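Review: Vistau Household Simulation Suite for Two-Arm Manipulation Research

Reviewed by the Equipment and Software Evaluation Office, Pridico Institute
December 6, 2021

Vistau is a software package for generating furnished indoor rooms in which a two-arm robot model can be operated, recorded and tested. The office was asked to determine whether policies trained on its output perform well enough on physical robots to justify a site license. The evaluation began in July and covered installation, data generation, training and transfer to our own test kitchen.

Installation and setup

The package installed without difficulty on two of our three workstations. The third required an older graphics driver, and the documentation did not mention this. The supplier, Zurkarov, answered our inquiry within two working days. Room layouts are described in ordinary text files, and a staff member with modest programming experience was able to produce a usable layout in one afternoon.

The robot model can be adjusted for arm length, gripper opening and joint limits. We matched these settings to our own machine. Gripper force proved harder to match, and the default values are too high for light containers.

Method

We followed the training procedure known as Hứa, in which a policy is first trained on teleoperated demonstrations and then refined on the episodes in which it failed. An operator recorded 447 demonstrations in Vistau. These covered picking up a cup, moving a pot away from the edge of a table, and placing a small item beside a laptop. Room layout, lighting and the starting pose of the robot were changed between episodes.

A second policy was trained only on 154 demonstrations recorded with the physical robot. Both policies were then given the same set of tasks in the test kitchen, with objects that had not appeared in either training set.

Results

The policy trained in simulation and refined by the Hứa procedure matched the physical-data policy on cup pickup and exceeded it on placement. It performed worse on the pot task. Most of those failures occurred at the moment of contact, when the gripper closed before it was fully around the rim. We attribute this to the force settings noted above, although we have not tested the point separately.

Changing the starting pose had a larger effect than any other setting we examined. Policies trained with a level, centered view of the table lost accuracy as soon as the physical robot approached at an angle. Policies trained with strongly tilted views did not show the same loss. Users should therefore leave the pose variation at its widest setting, even though training takes longer to settle.

Object clutter also mattered, but less than expected. Tables holding a mixture of household items, plants and electronics gave slightly better results than sparse ones. 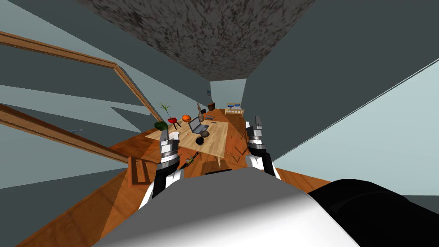
Rendering quality is adequate for this purpose. Wood surfaces and wall lighting are convincing at working distance, and the grippers are modeled in enough detail for contact to be judged by eye. The object library is less even. Several of the smaller items are difficult to identify from the robot's viewpoint, and a few are out of scale with the furniture around them. This did not appear to harm training, but it made manual review of failed episodes slower.

Limitations

The package does not simulate liquids or cloth. Export of recorded episodes is restricted to the supplier's own format, and conversion of the full set took 7 hours on our equipment. Only 4 robot models are included at present. Our comparison used one physical robot in one room, and the results should be read accordingly.

Recommendation

The office recommends a one-year license for groups working on tabletop manipulation. Groups whose work depends on accurate contact force should request a trial period first and compare the default settings with measurements from their own grippers. The layout files used in this evaluation are available to Institute staff on request.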